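Out and About | Machines, Mostly Small

Home Posts Walks Repairs About Write to me

We use cookies to remember that you have already been told about the cookies. OK / More

An afternoon watching a robot do the wiping

18 December 2022

I have been to three open days this year. One was a sewage plant, which had better sandwiches than you'd think, and one was a fire station, where I was the only visitor over the age of seven without a child attached. The third was Tusus, who make small robot arms do small household chores in a rented unit behind a tile warehouse, and who sent out an invitation promising "live manipulation." I assumed they meant the robots.

I found the place on the second try. The sign on the road says Furnari, which is the tile people, and the Tusus sign is a sheet of paper inside a window, facing a hedge. There was a table with name stickers. I wrote mine, and a man I had never met read it off my chest and said it back to me in full, as if checking I'd spelled it right.

The tour was led by Ingeborg Eder. She runs the demonstrations and has the calm of a person who has explained the same thing to her relatives many times. She started with the parts shelf, and she stayed with the parts shelf for quite a while. I learned that screws go missing in one size only. I learned that they named their two work benches Mösli and Idholm, after a vote, and that there had been bad feeling over the vote. Mösli was switched off that day. We all looked at it respectfully.

Then we went through to Idholm, where the chore of the day was wiping a table. I should say that I had pictured something bigger. When you read "robot arm" you think of car factories and sparks and a yellow line on the floor you must not cross. The arms Tusus works with are white, printed on a 3D printer, and held together with screws and little black motors, with the wiring looping around the outside for everyone to see. I liked that very much. My own stereo looks like that from the back. 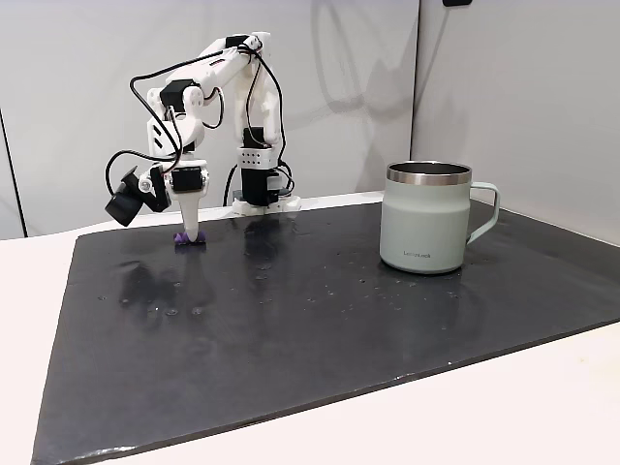
Ingeborg said the whole of the difficulty is in the pressing. Anybody can move a thing from left to right. You have to push down hard enough that the thing does some good, and you have to stop short of shoving the table into the next room. A person learns this at age four or so, by being handed a cloth and yelled at. The robot gets its lesson differently. Someone drives it through the job over and over, the computer keeps all of it, and later the computer tries to do the same without help. They had 348 of these recorded run-throughs for wiping and wanted 900 before they'd trust it with anything. I asked what "anything" was. She said probably another table.

There were 12 of us around the bench by then, all leaning in and all pretending we weren't. A man in a fleece asked if it could do windows. It can't do windows. A woman asked if it could tell water from a stain, and Ingeborg got quite excited and said that was the right question, and the man in the fleece looked hurt for the rest of the tour.

The answer, as far as I could follow it (I took notes, but I took them on the back of the parking ticket), is that drops on a dark, shiny surface are a nuisance for a camera. They catch the light. They look like bright specks from one side and like nothing at all from the other, and the reflection of the arm itself gets into the picture and confuses matters further. She told us they'd spent most of September on glare. They bought lamps and moved the lamps, and then they took the lamps away again. I have had Septembers like that.

I also asked why there was a mug. I'd been wanting to ask for some time. It was a nice mug, mint green handle, the kind that keeps coffee hot through a meeting, and I thought somebody had left it there and was being too polite to reach in and get it. No, the mug is part of the job! Real tables have things on them. A robot that can only wipe a bare table is a robot you have to clear up for first, and at that point you might as well have the cloth in your own hand. So the mug gets put in one spot and then another, and the arm has to learn to leave it alone. I have lived with people who never got that far.

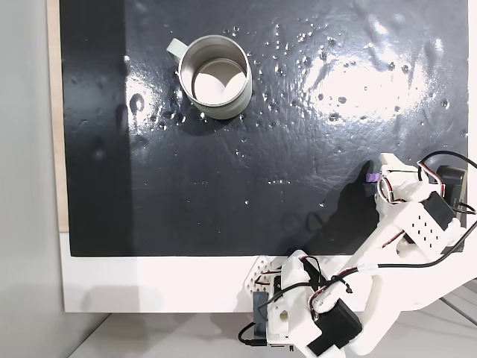
The mug, the drops, and the arm with its little purple tip, on the shiny black surface at Tusus.

We were allowed to have a go at driving. You hold a sort of matching arm, a handle with joints, and the robot copies whatever you do. It copies it very faithfully. I had no idea how much my hand wanders about until I saw a machine do it back to me. My turn lasted as long as it took to scrape one line and hit the edge of the board, and Ingeborg said "good, good" in the voice dentists use. I asked if mine would go in with the others. She said they keep a separate folder for visitors.

Afterward there was coffee in paper cups and a plate of cookies, and a long talk among the people who knew things about whether rubber or foam is better for a fingertip. I sided with foam. I don't know why, I'd had opinions about it for ten minutes at most, but I defended them all the way out to the parking lot.

They are doing another one in spring, with Mösli switched on if the new motors come. The chore will be folding a dish towel. I've put my name down. If you go, park on the tile side and walk around past the hedge, and bring a sweater, because the unit is heated by one fan and the fan is pointed at the computers.

Filed under: Open days, Robots, Things I am not allowed to touch

Get new posts by email. One letter a month, sometimes none. Enter your address and press Send.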